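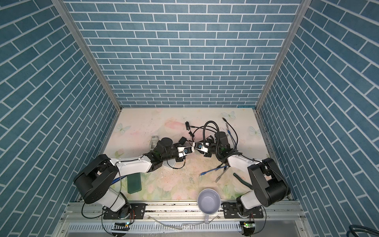

## Buying a two-arm cell: questions we receive often

**Do I have to buy both arms at once?**
No. But please order the second mounting plate with the first arm. Our Prellthorpe site bought it later and waited 13 weeks.

**What do people forget in the budget?**
Small things. Cable duct, network cables, spare gripper fingers, a mat for the table. At Urport these came to 53 pounds per month in the first year. It is not much, but it had no budget line and each order needed a signature.

**Are the walls included in the Nemard quote?**
The aluminium posts are included. The wall covering is not. You may choose any pattern, we have blue brick.

**Which objects should I plan for?**
Everyday ones are enough: a phone in a case, a small bowl with a handle, some cables with connectors. Put them under "consumables", also if they will last long.

**When must the request be sent?**
Before the end of November, for delivery in the next year. Send it to the Tam purchasing desk with 2 quotes. A request with one quote is returned.

Last changed: February 15, 2023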